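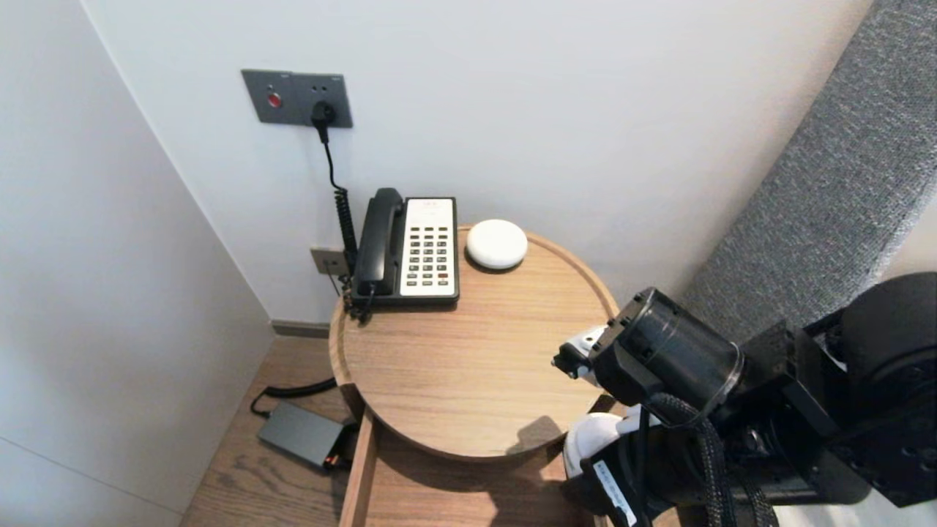 Search the notebook Search Go

November
Posted by Oduor Rugemalira

Back to the bedside corner for Bimness, which has eaten more of my afternoon than I meant it to, though I can't say I minded. Rafia Butt had asked me to settle where the telephone goes before we draw up the room sheet, and I thought I'd be done by the time the kettle boiled. I was not, and the tea went cold as well, but we have a much better idea of the corner now than we did this morning.

The round table is staying. I know I was the one who kept going on about a square one (it would fit the two walls so neatly!), but I've come around to Rafia's side on this. You catch your hip on a square corner in the dark, and the light oak color is kind against all that white wall. I'm also fond of the raised rim. It's a thin little thing, but I tried rolling a pencil toward it and the pencil stopped, and that's the sort of help a person wants at a bedside when their reading glasses start to wander. The curved shelf underneath can take a book and a pair of slippers, though I'd like to see what guests put in there before we promise anything on the sheet.

The telephone is the big old-fashioned sort of lump, black with a cream-white face, and it wants more room than you'd think. With the handset down the left side and the whole thing pushed to the back left of the table, the coiled cord can drop off behind on the wall side, where it won't get tangled up with anybody's water glass. I did try it on the right for a while and had the cord across my wrist every time I reached for the light. Left and back it is, please, and I'd like that written on the sheet in so many words.

The label strip on the phone is still blank. Rafia wants the front desk number there and I want the room number too, because I have stood in a strange room more than once with no idea what to tell the person bringing up the towels. We're going to try both. If it's Room 116, it should say 116 in figures large enough to read without the glasses (see above under wandering). Zada can print them once we send the list, and the list is mine to write.

The wall panel with the socket sits well above the table, and I have mixed feelings about it. It's lovely not to crawl behind the furniture to plug something in, and the red button on the left of it is easy to find. But anything plugged in up there brings its cable down the wall in full view, black on white, and my eye goes straight to it. Rafia says I'm the only person who lies in bed looking at cables. She may be right! I'd still like to try a pale sleeve over the drop and see how we both feel about it after a week.

Then we came to the two white things, the flat puck and the taller one with the domed top. Puck at the back near the rim, to the right of the phone, and the domed one out in front toward the middle. I think the puck is happy where it is. The tall one I'd move back, as it takes the very spot where a hand wants to put down a cup.

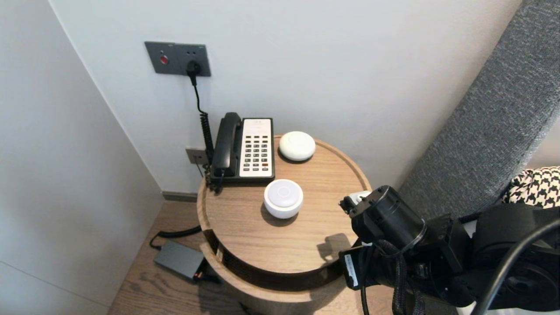 Left to do on this corner

- Get the dark gray power adapter up off the floor. It's by the baseboard with its cable looping over to the table, just where a mop or a bare foot will find it. A small clip on the wall would do. Ndung'u had some up to 3 inches long; ask again.
- Try the table a hand's width away from the gray headboard. Rafia likes the woven fabric and so do I, but it'll rub if the rim sits against it.
- Decide on the houndstooth cushion. I'd keep it, as it picks up the black and cream of the phone in a way I didn't plan and am quite pleased with.
- Write to Sorna about the table finish and ask how it takes a hot mug. I'll use the blue mug from the bench and give it 20 minutes on a spare top, if they'll send one.
- Room list to Zada, 116 and 141 first, with the labels for both.

Rafia has the room sheet draft and will add the phone position tonight.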